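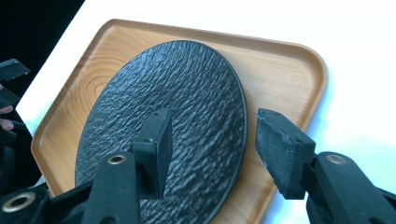 A dark plate on a light wooden tray.

In defence of the tray
By Iker Tejada
Apr 15, 2026

When I moved to Bratisberg, I owned one tray, and I was a little ashamed of it. A tray was for hospitals, or for my grandmother, who carried her soup on one to the chair by the window. Grown people, I believed, should eat at a table.

I have changed my opinion. Last January I worked at my table every day, and the papers stayed there also in the evening. Dinner had to go somewhere else. With a tray it could go to the sofa, to the bed, even to the stairs - and it still felt like dinner.

My friends say that a large plate needs no tray. I do not agree. A large plate is exactly the one that needs it, for the fork and the glass must have their own place to stand. But please leave some bare wood around the plate. I like to see the grain, and a rough black plate looks better to me with pale wood under it than with any tablecloth.

The raised rim is the part I would never give up. I once tried a flat board from a shop in Wunalville, and the spoon was on the floor before I reached the door.

My grandmother used hers for 47 years. She wiped it each night with a cloth and stood it on its side behind the bread box, and now I keep mine in the same way.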